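# Taheri Izakaya Counter Set

*For small dining rooms, pub back bars and anyone who has been to Osaka once and come home with plans*

Running a drinking house that serves small plates is a fine idea until the small plates arrive. They come out of the kitchen when they feel like it, they land on tables already full of glasses, and by nine o'clock your best waiter is carrying an empty edamame bowl on top of a full one. The Taheri Counter Set is our answer to that. It's a matched range of stacking dishes, a rail to hold them and a ticket bar, sold together because people who bought them apart kept ordering the wrong rail.

We designed it for sites with fewer than 29 covers. Bigger places can use it too, but they'll want more than one, and we won't try to talk them out of it.

## What you get

- 4 stacks of small plates in speckled grey stoneware
- 3 sauce boats with a lip that pours where you point it
- 2 serving rails in oiled ash, with brackets
- 1 ticket bar, marble-run type (the ticket goes in the end and stays in)
- A care sheet, which your staff will lose

Spare plates are sold in the same stacks. Please don't ask us for one plate. We did that for a while and the postage cost more than the plate, which also arrived as several plates.

## On the stoneware

The plates are fired for us at Flonbridge and glazed on both faces, so they don't squeak when stacked. Taheri is the shape with the turned-up rim. If you already own our Turneo range, the flat one, the two will sit on the same rail but they won't stack into each other. We get an email about this most weeks. The rim is what keeps the dipping sauce off the customer's cuff, and we're keeping it.

They go in a commercial dishwasher and under a salamander. They don't go from the freezer to the fryer shelf, however busy it is. Small chips on the foot can be rubbed down with the stone in the box. Chips on the rim mean the plate has retired and should be given to someone who keeps succulents. 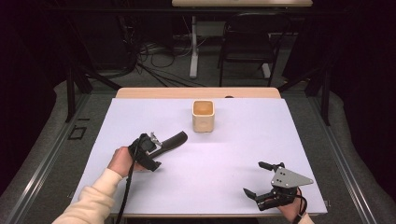

*Small square container in cream with an orange-tinted inside, on a pale sheet.*

## Fitting the rails

Each rail fixes to the wall or the underside of a shelf. Use the long screws for brick and the short ones for timber. If you have the plasterboard found in most modern units, find a stud first, and if there's no stud, find a builder. A full rail is heavier than it looks, and it's normally full at the moment somebody leans on it.

Hang the first rail at the height of your shortest member of staff's shoulder. Chefs will tell you it should go higher. Chefs aren't the ones reaching for it with a tray in the other hand.

The ticket bar goes on the kitchen side of the pass. It takes standard till roll and also the backs of envelopes, for sites that haven't quite got round to a till.

## Changes to the current batch

As of 8 October 2019 the rails ship with steel brackets in place of brass. The brass ones were prettier and bent. If yours have started to droop, send us a photo and your order number and we'll post you the steel pair free of charge. You can keep the brass. They make decent bookends for thin books.

The dark green glaze is finished and won't be coming back. We've had a petition about it, with one signature.

## Ordering and delivery

Order online or through your usual catering supplier. Stock leaves our unit in Lindancombe on weekday mornings, on a pallet for full sets and in a double box for plates alone. Somebody has to be there to sign. A note on the door saying "leave with the fishmonger" has been tried, and the fishmonger now has a very nice set of plates.

Trade accounts get 29 days to pay. Orders for the Christmas party season should reach us by the end of November, and if you leave it any later we'll do our best, while sighing.

Returns are accepted on unused sets in the original packing. We define unused as not smelling of yakitori.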